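Werkbuch Greifdaten, Eintrag vom 17. Juli 2025

Anwesend: Delia Ghiță, Laurențiu Anghel, ich (Skye Crichton). Nelu Marinescu per Telefon, überwiegend mit Wünschen.

Stand heute früh: 3,047 Episoden im Bestand, davon 147 aus der Aufgabe »Kleinkram umräumen«. Nirnach hat beim letzten Trainingslauf gelernt, sehr entschlossen neben Becher zu greifen. Immerhin jedes Mal an dieselbe Stelle daneben, das nennt Ruxandra »konsistent« und schreibt es in ihren Bericht.

Vermutung: zu viele saubere Tische in den Daten. Im Labor ist jede Unterlage grau und jedes Objekt steht brav auf seinem Fleck. Deshalb der Ausflug in die Wohnung, mit großen Blumen auf dem Stoff, Snacktüten, Tüchern und allem, was glänzt, knittert oder durchsichtig ist. Handgreifer, Kamera drauf, los.

Erste Runde, der durchsichtige Behälter. Die Finger müssen links und rechts vom Rand ansetzen, ohne das Ding umzuschubsen. Drinnen steckt etwas Zerknülltes, Weißes, und dahinter liegt gleich noch mehr weißer Stoff. Für die Tiefenschätzung ist das ein kleiner Albtraum, also genau richtig.
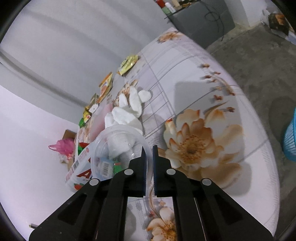
Laurențiu setzt zu schnell an. Er macht das seit Jahren und greift wie jemand, der den Bus noch kriegen will. Für das Modell ist das Gift: Zwischen »Finger offen neben dem Rand« und »Finger zu« liegen bei ihm so wenige Bilder, dass Nirnach den Teil vermutlich für Zauberei hält. Abgemacht: vor dem Zugreifen kurz stehen bleiben, einmal ausatmen, dann schließen. Delia kann das von Natur aus. Laurențiu übt.

Problem Nummer zwei, schon bekannt und trotzdem wieder unterschätzt: Der Spalt zwischen den Polstern ist schmal, und durch ihn sieht man die Unterlage. Ist die gemustert, dann wandert beim Ansetzen eine Blume durch den Spalt. Nirnach könnte auf die Idee kommen, dass man Blumen greift. Gegenmittel wäre, dieselbe Aufgabe auf anderem Stoff zu wiederholen. Delia bringt morgen eine einfarbige Decke mit. Nelu will zusätzlich Karos. Nelu kann die Karos selbst bügeln.

Kalibrierung: vor dem Start und nach der Pause, beide Male in Ordnung. Akatgate hat bei einem der Greifer die Öffnungsweite verkehrt herum mitgeschrieben, offen war zu und zu war offen. Aufgefallen ist es mir beim Durchsehen, nachdem ich eine Weile lang den Greifer beschuldigt hatte. 4 Episoden betroffen, Vorzeichen gedreht, im Protokoll vermerkt. Bitte beim nächsten Mal die Kurve anschauen, bevor jemand zum Schraubenzieher greift (ich meine mich).

Danach zu zweit, jeder mit einem Greifer. Regel: Einer hält seine Schachtel fest, der andere kümmert sich um den Becher, und geredet wird nur, wenn sonst ein Zusammenstoß droht. Die Kamera sieht dann zwangsläufig den zweiten Greifer und die Hand dazu. Ruxandra wollte solche Episoden früher aussortieren, inzwischen will sie bis zu 102 davon. Ich habe nicht nachgefragt, woher die Zahl kommt. Sie hatte jedenfalls einen sehr sicheren Tonfall.
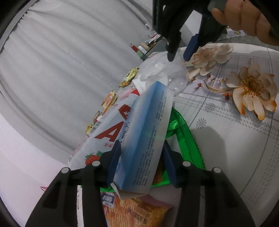 Zweihandbetrieb: Schachtel schräg im unteren Greifer, der obere am liegenden Becher.

Zur Schachtel: Pappe ist dankbar, solange man an den Kanten bleibt. Schräg gehalten ist ausdrücklich erlaubt, gerade gehaltene haben wir im Bestand mehr als genug. Offene Laschen bitte nicht zudrücken, bevor die Aufnahme läuft. In echten Haushalten macht das auch keiner, und Hiltico bezahlt uns für echte Haushalte.

Zum Becher: liegend und stehend getrennt beschriften. Im Schema von Güler gibt es nur »Becher«, also kommt die Lage vorerst ins Freitextfeld, wo sie bis November niemand finden wird. Ich schreibe trotzdem einen Antrag auf ein eigenes Feld. Der letzte liegt dort noch, er betraf »zerknüllt«.

Offen:
Beleuchtung. Durchsichtiges mit Glanzlichtern noch einmal bei zugezogenem Vorhang und mit Deckenlampe, sonst lernt er das Fenster auswendig.
Glänzende Tüten einzeln aufnehmen, auch mal von der Schmalseite gegriffen.
Abbrüche behalten und als Abbruch markieren. Laurențiu löscht sie aus Schamgefühl.
Reinigungstuch für die Polster einpacken, Chipsfett ist kein Merkmal.

Übertragung auf den Server läuft, Delia hat die zweite Kopie. Testlauf erst, wenn die einfarbige Decke drin ist.

S. C.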